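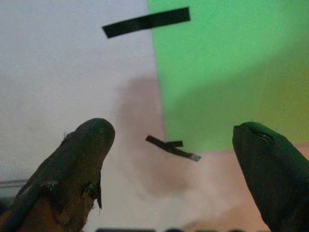
Wrist view, tape pieces task, left finger covering torn at inner edge.

Pre-run checklist: grasp planner and wrist perception
Cell: Platgate 2
Software: Bilten planner, Wirnik segmentation node
Checked by: Irja Honkanen, October

1. Emergency stop tested from the planner console
OK. Motion stopped and the planner went to hold state.

2. Speed limit loaded from the safety file
OK. The value is 200 mm/s, same as in the file.

3. Finger covering
NOT OK. Left finger is frayed below the tip and a flap hangs down. The right one looks smoother. Please change the left covering before any closed-loop run.

4. Finger mask in segmentation
NOT OK. The mask was drawn for a clean finger outline. The flap is outside of it, and it is dark like the tape, so the node can label it as an object. Do not make the mask bigger to hide this. Change the covering first, then draw the mask again.

5. Object separation
Comment: Two of the small pieces lie across each other. Planner must treat them as one cluster or ask the operator. I would like to see the colour threshold tested on the green side and on the white side, also where the long strip goes over the border.

6. Shadow handling
Comment: There is a soft brownish shadow in the middle of the view. Keep the shadow filter on. Minimum confidence stays at 7 out of 10 until Halonen has reviewed the logs.

7. Watchdog on camera topic
OK. Planner holds when the images are late.

8. Log folder has free space
OK.

Result: simulation and open-loop moves at low speed are allowed. Closed-loop grasping is not allowed until items 3 and 4 are signed.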